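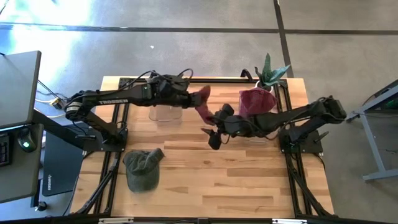 Print this page | E-mail this page

Filed under: Home & Household > Textiles

Folding Before Storing: A Conversation with Beatriz Morais

Beatriz Morais has managed the textile room at the Kikdale Household Center for five years. The room receives napkins, hand towels, caps and other small cloth goods from local donors, and her staff prepares them for distribution to families moving into new homes.

Ms. Morais regards sorting as the part of the work most often hurried. "People want to begin folding at once," she said. "We ask them to clear a surface first and to put the cloths in one place and everything else in another. A cap does not belong in a stack of napkins."

Her method for a small cloth is plain. It is taken by two corners, held up until it hangs straight, and laid down before the first fold is made. "If you fold a cloth out of a heap, you fold the creases in with it," she said. Dark colors, maroon and navy in particular, are kept apart from white goods at every stage.

The center moved from cardboard boxes to clear containers in February, on the advice of Helmi Laaksonen, who oversees storage at its sister site in Plurnby. "A lid and a label are useful, but staff still opened every box to check," Ms. Laaksonen said. "With a clear container they look once and move on."

The textile room handles roughly 1,000 pieces in a busy month. Caps are stored separately, on their own shelf, and are never pressed flat. "The brim will hold whatever shape you give it," Ms. Morais said.

Asked what she would recommend to households with little space, she suggested one container for each kind of cloth and a table left free for folding. Her own kitchen has three such containers. "The third is for the cloths I have not yet folded," she said.

E-mail this page | Print this page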